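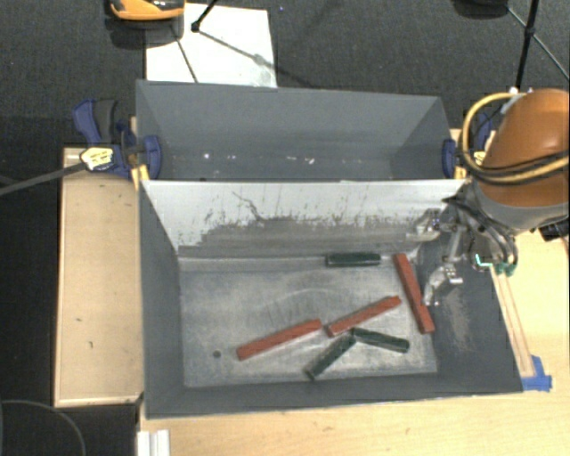
Irina Ene wrote in after my last post to say I was being a grump, and that by the time her youngest leaves home there will be a machine in every house that picks the toys up off the carpet. She may be right. Her youngest is four, so she has left herself plenty of room.

My trouble is with the word "picks". Take a bin with a few red and green blocks lying at odd angles. Any toddler can clear it, usually by throwing. For a robot arm with a two-fingered gripper it is a proper job of work. It has to decide which block to go for, get a finger down on each side without fouling the wall, close, lift, and let go over the right spot. If one block is up against another, or tucked close to the side, the job gets harder again. And blocks are the easy case. They're stiff, they have flat sides and they don't mind being squeezed.

Now think about my hall. Wet gloves, a lead, one wellington on its side, post that has slid under the radiator. I would pay good money for something that dealt with that lot every evening and didn't need me to tidy up first so that it could get on.

I spent an afternoon in October at the Plokby trade show, where a firm called Cunha had an arm moving small parts from one tray to another. I stood there for 30 minutes with a coffee. It was good! It was also slow, and twice a young man in a polo shirt leaned in and nudged a part that had ended up in the corner. The leaflet said 200 parts an hour. I didn't see anything like that, though I suppose shows are noisy places and everybody is tired.

Hedvig Solheim, who packs orders at Hiltdale, told me her lot had a similar arm on trial for 22 weeks. It did one size of box well. When the supplier changed the box, she went back to doing it by hand while they sorted the settings out, and she's still doing it by hand.

So no, Irina, not yet. Shops and warehouses first, I'd guess, where somebody can keep the boxes the same from one week to the next. I'm 57 and I expect to be picking up my own gloves for a good while.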